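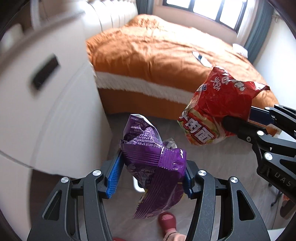

Notes pour l'exposé « Une chambre à ranger : retour de la visite chez Golport »
Durée prévue : 25 minutes, plus les questions. Parler lentement. Boire de l'eau avant de commencer.

Ouverture

Bonjour à toutes et à tous. Remercier pour l'invitation et pour la salle. Dire tout de suite que le français n'est pas ma première langue et que l'on peut m'interrompre si un mot n'est pas clair.

Poser la question à la salle : qui a déjà vu un robot ramasser quelque chose de mou ? Attendre les mains. Ne pas commenter le nombre.

Raconter ensuite comment je suis arrivé à cette visite. En juin, Golport ouvrait ses portes pour la première fois à des personnes extérieures. Je travaille depuis longtemps avec des bras industriels, dans l'emballage, où chaque pièce arrive au même endroit et dans la même position. Je voulais voir l'autre monde, celui où rien n'arrive deux fois de la même façon. Le programme annonçait une présentation du projet Tokmont, une démonstration de ramassage dans une chambre meublée, puis une discussion avec l'équipe.

Préciser que je ne suis pas employé par Golport et que je n'ai rien à vendre. Ce que je rapporte vient de mes notes prises sur place et de la conversation avec Shireen Joubert, qui dirigeait la démonstration.

(Si le projecteur fait un bruit, ne pas s'arrêter.)

Le lieu et la tâche

Les visiteurs s'attendaient à un hall avec des cages de sécurité. On nous a menés dans une chambre : un grand lit, une armoire blanche, un plan de travail en bois, une fenêtre avec des rideaux. La consigne de la démonstration tenait en une phrase, je la donne comme elle était dite : « Ramasser les déchets et les mettre à leur place. » Emballages de snacks, sachets de nouilles, mouchoirs, sacs en plastique.

L'outil est une pince que l'on tient à la main, avec des mâchoires noires et des patins bleus striés. Il y en a une pour chaque main. La personne fait le travail elle-même, avec les pinces à la place des doigts, et les gestes sont enregistrés. C'est seulement ensuite que l'on entraîne le robot avec ces enregistrements. Faire une pause ici. Pendant la répétition de cet exposé, un collègue croyait encore après dix minutes que les pinces bougeaient toutes seules.

Donner le chiffre : l'équipe avait préparé 193 séquences dans des chambres avant l'ouverture des portes. Une séquence commence quand la personne prend le premier objet et finit quand elle pose les pinces.

Pourquoi deux mains ? J'ai posé la question trop tôt, avant la présentation, et Shireen Joubert m'a prié de regarder d'abord. Elle avait raison. Avec une seule pince, on fait beaucoup d'allers et retours. Avec deux, on peut garder un emballage dans la gauche et aller chercher autre chose avec la droite. On peut aussi tenir un sac pendant que l'autre pince y dépose un objet. Pour le robot, cela complique la planification : les deux bras doivent s'éviter, et ils doivent s'entendre sur l'ordre des gestes.

Les objets mous, première difficulté

C'est le centre de l'exposé. Prendre du temps.

Dans mon métier, je connais la forme de la pièce. Pour un mouchoir froissé, il n'y a pas de forme. Il y a une boule, une languette d'un côté, une queue qui pend, et au prochain mouchoir tout cela sera différent. Où faut-il serrer ? La réponse de Golport est de ne pas chercher un point exact. On apprend au robot une zone acceptable, à partir de beaucoup de prises faites par des personnes.

Le mouchoir a un deuxième défaut : il ne résiste pas. Une bouteille pousse contre les patins, et la pince sent qu'elle tient quelque chose. Le papier se laisse écraser. Shireen Joubert appelle cela « fermer sur de l'air ». L'équipe se fie donc surtout à l'image pour savoir si la prise est bonne.

Au-dessus de la corbeille, il reste la question du moment d'ouverture. La partie qui pend entre les mâchoires est plus basse que la boule, et le robot doit en tenir compte, sinon le papier touche le bord trop tôt. Les personnes règlent cela sans y penser. Quand on leur demande comment elles font, elles donnent des explications qui ne correspondent pas toujours à leurs gestes. J'ai essayé moi aussi d'expliquer, et je n'ai pas été meilleur.

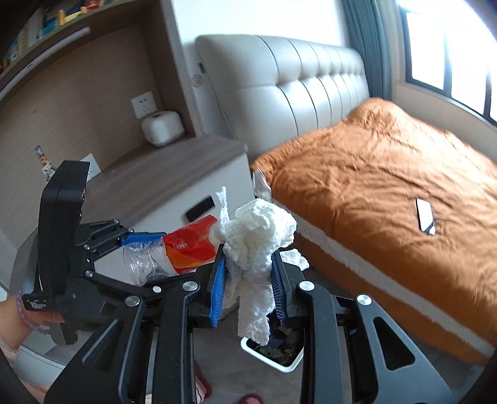 Ce que les mains savent faire

Transition : « Je voudrais maintenant parler des personnes, puis je reviendrai aux machines. »

Golport forme ses opératrices et ses opérateurs avant de leur confier une chambre. La formation dure 66 minutes, pause comprise. On y apprend à tenir les pinces, à ne pas couvrir l'objet avec son propre bras, et surtout à travailler à une vitesse régulière. La vitesse est la chose la plus difficile. Une personne habile va trop vite, et le mouvement devient illisible pour le logiciel.

J'ai pu essayer pendant quelques minutes. Mes impressions, en ordre :

Le poids se sent dans le poignet au bout de peu de temps.

On perd le toucher. Je ne savais plus si je tenais bien un sachet, alors je serrais trop.

Les deux pinces se cognent quand les objets sont proches. J'ai cogné plusieurs fois, et l'opératrice qui m'aidait a eu la politesse de regarder ailleurs.

Demander à la salle si quelqu'un a déjà utilisé une pince ramasse-déchets dans un parc. La sensation n'est pas identique, mais elle donne une idée. Accepter une ou deux anecdotes si elles sont courtes.

Point à ne pas oublier : les erreurs sont conservées. Si un sachet tombe et que la personne le reprend, toute la séquence est gardée. Un robot qui a vu seulement des réussites ne sait pas quoi faire après une chute. C'est la remarque que j'ai soulignée deux fois dans mon cahier.

Le plan de travail encombré

Revenir aux machines. Rappeler que le lit et le sol sont plus faciles, parce que les objets y sont souvent séparés. Sur un plateau, les emballages se touchent et se cachent les uns les autres.

Prendre un exemple simple. Un sachet violet devant, un grand sachet rouge derrière, puis un sac bleu froissé, et plus loin un gobelet jaune avec son couvercle bombé. Par quoi commencer ? Presque toutes les personnes de la visite ont répondu : par le plus proche. Le logiciel, dans sa première version, choisissait l'objet qu'il reconnaissait avec le plus de certitude. C'était souvent le gobelet, au fond, et le bras passait au-dessus de tout le reste pour aller le chercher. Golport a corrigé cette règle. La distance compte maintenant dans le choix.

Le plastique transparent est un problème à part. Un sachet imprimé en couleurs vives se voit bien. Un récipient clair ou un sac translucide prend la couleur de ce qui est derrière lui, et la lumière de la fenêtre y met des reflets. Le module qui s'occupe de ces cas s'appelle Harow. Il compare plusieurs images prises pendant l'approche de la pince. Je n'ai pas vu le code et je ne peux pas dire plus. Si l'on m'interroge sur la méthode, répondre franchement que je ne la connais pas.

Il reste une question que je trouve belle, même si elle est peu technique : qu'est-ce qu'un déchet ? Un sachet froissé, oui, probablement. Un sac qui contient encore de la nourriture ? Un gobelet ? Un téléphone posé sur le couvre-lit, certainement pas. Pour la démonstration, l'équipe donne une liste. Dans une vraie maison, il faudra demander à la personne qui y habite, et elle n'aura pas toujours la patience de répondre. 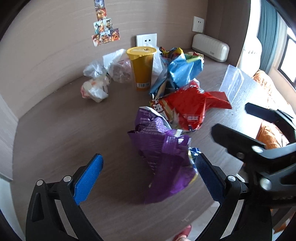

La discussion avec l'équipe

Résumer, ne pas lire mot à mot.

Une visiteuse voulait savoir si le robot apprend à partir d'une seule chambre. Réponse : non. L'équipe change de logement, de lumière et d'objets. Le total pour Tokmont, toutes tâches confondues, était de 678 heures d'enregistrement au moment de la visite. Le ramassage n'en représente qu'une partie, et je n'ai pas obtenu le détail.

Un autre visiteur, qui venait de la société Mwakalinga et travaille dans le nettoyage de bureaux, a demandé une date. Shireen Joubert a refusé d'en donner une. Elle a dit qu'elle préférait montrer une chose lente qui existe. Il a insisté un peu, elle aussi.

J'ai demandé si les textes imprimés sur les emballages servent au robot. La plupart du temps, ils sont pliés ou cachés, donc le système se fie à la couleur et à la matière. Que l'étiquette soit en chinois ou dans une autre langue, cela ne change rien pour lui.

Sur la vie privée : les logements sont filmés avec l'accord des habitants, et les papiers personnels sont retirés avant le travail. J'ai trouvé la réponse un peu courte. Le dire, mais sans accuser.

Ce que j'ai changé dans mon propre atelier

Deux choses, à dire rapidement s'il reste peu de temps.

Nous gardons maintenant les enregistrements des prises ratées. Avant, nous les effacions en fin de journée pour libérer de la place sur le disque.

Nous avons aussi essayé des patins striés sur un poste où nous manipulons des sachets souples. Les essais continuent et je n'ai pas encore de résultat à montrer.

Questions de la salle

Répéter chaque question au micro avant de répondre.

Si l'on demande le prix des pinces : je ne le connais pas.

Si l'on demande si la visite est encore possible : Golport prend les inscriptions par écrit, les groupes sont petits, et il faut prévoir des chaussures confortables parce que l'on reste debout.

Remercier Shireen Joubert et son équipe. Laisser mon adresse au tableau et rendre le micro.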